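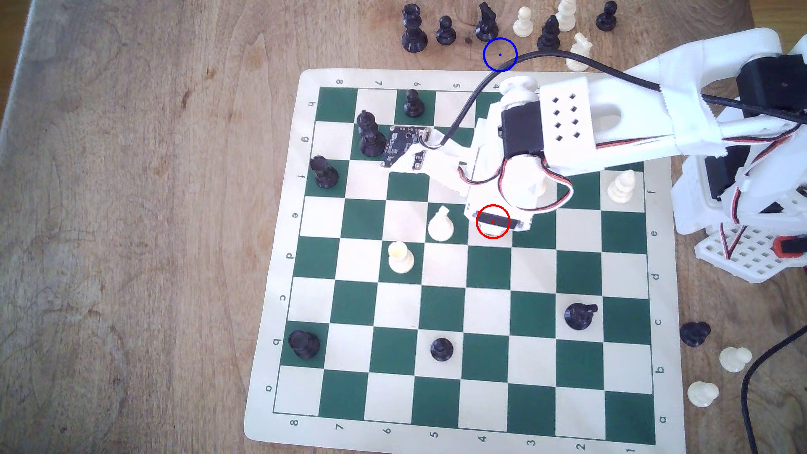 Home Posts Replies Archive About

Thread: endgame study for club players, what the Sketdale log shows. 1/

I keep a log of every endgame I play at the Sketdale club and online. It now has 1,986 entries. Each one has the material on the board at the first pawn-and-piece ending, the result, and the move where the evaluation first changed by half a point or more. 2/

An evaluation change means win to draw, draw to loss, or worse. I ignore centipawn swings. In an endgame a swing of two pawns often changes nothing, and a swing the engine barely registers can turn a draw into a loss. 3/

Positions with seven or fewer pieces get checked against a tablebase. Anything larger goes to an engine at fixed depth, and I mark those entries as provisional. Kings count toward the seven. People forget this and then wonder why the lookup fails. 4/

Rook endings are the largest group in the log. Next is same-color bishops, then pure pawn endings, then rook and bishop against rook and knight. Queen endings are rare at my level. Someone usually offers the trade before it gets that far. 5/

Most common error in rook endings: passive defense one move too early. The defender puts the rook in front of the pawn while there is still time to get it behind or to the side. The position holds for a while, then the attacking king walks in. 6/

Second most common: checking from too close. In side-check defenses you want three empty files between your rook and the pawn. With two, the king approaches the rook and the checks run out. I knew this rule for years and still got it wrong in the log, mostly with the rook on the wrong side of the pawn. 7/

Pawn endings are where the log was most useful. The errors are not in the opposition. They come at the trade into the pawn ending. The last piece comes off, both players assume the result, and the count is off by one tempo. 8/

My rule now: before trading the last pair of pieces, write the race in your head to the end. Both sides, every move, including the move after promotion. If the new queen arrives with check, or attacks the queening square, that is a different ending. 9/

Opposite-color bishops with rooks on: treat as a middlegame. With rooks off: put your pawns on the color of your own bishop if you are defending. With same-color bishops it is the reverse in most cases, though there are plenty of exceptions when the defender only needs a fortress. 10/

Wrong rook pawn: bishop does not control the corner, defending king reaches the corner, draw. Learn it both for a-pawns and h-pawns and for both bishops. I have entries where I traded into it while winning. 11/

Newsletter: get new threads by email. You can unsubscribe at any time.

On materials. I used the Lunier workbook from March onward, one chapter at a time. Positions are good and the solutions are short. The index is sorted by theme only, so you can't look up rook and two against rook and one without paging through. I made my own index in a spreadsheet. 12/

The Pellegrini set of exercise cards is better for repetition. 300 positions, side to move on the front, line on the back. Mine are split into three piles by error rate. A card moves down one pile after a clean solve and goes back to the top pile after any miss. 13/

Session format: set the position up, decide on a result before touching a piece, then play it out against the engine. No takebacks. If the result is wrong, replay the same position with colors reversed. The reversed replay takes longer than you expect and is worth keeping. 14/

I do 10 positions a session. More than that and the last few get solved by guessing. Fewer and the setup time is most of the session. 15/

On the clock: give yourself the increment you play with in real games and no base time to speak of. Hatero league games use a short increment, and most of my half-point changes there come inside the last minute. Studying with no clock did not fix those. 16/

Things I stopped doing: memorizing bishop and knight mate (one occurrence in the log), queen against rook (zero), and long composed studies. Nice positions, low return for my results. 17/

Log columns, for anyone setting one up: date, event, color, material, result, tablebase result, move of first change, clock at that move, error type. 9 columns. Keep error type to a fixed list or you can't sort it later. 18/

Next thread is on rook and four against rook and three, all pawns on the same side. I have enough entries to split it by pawn structure. 19/19

Last updated: Aug 14, 2025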